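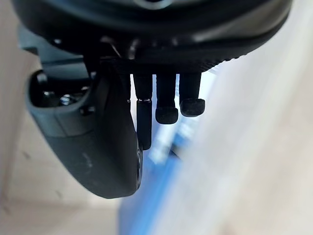

I gave up on the paperless house in April. For five years I scanned every bill and shredded the original, and then Zorbridge wanted the paper warranty for the boiler, which I no longer had. The repair cost me 1126 dollars.
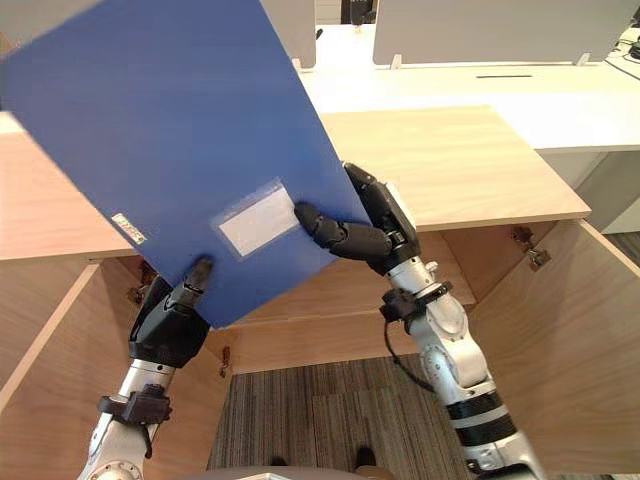 Now I keep one folder per year and one for the house. Anything from Osell or the county goes in the day it comes. A stiff blue one with a clear label pocket on it will do fine, and the card can stay blank until you know what's going inside. Mine is still blank.

Taxes are next.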